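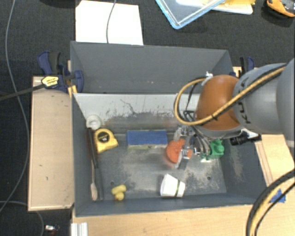

Bin-picking cell at Skurkivell, gripper over an orange ball-like object. Credit: Zendutura

Zendutura pauses bin-picking trials after gripper fault

SKURKIVELL, December - Zendutura has stopped all picking runs at its Skurkivell test cell after a gripper failed to release on command. No injuries. Arm was halted by the operator, cell locked out by 2:15 p.m.

Fault showed up on pick 70 of a planned 100. Fingers stayed shut 12 seconds after the open signal. Cause not confirmed yet, wiring at the wrist is being checked first.

"We stopped it and we're keeping it stopped untill we know why," said Marion Aitken, head of testing. Safety review is led by Raimonds Lapiņa of Caldeira.

Customers running the Plavness release should hold off on unattended picking. Update to follow, logs avaliable on request.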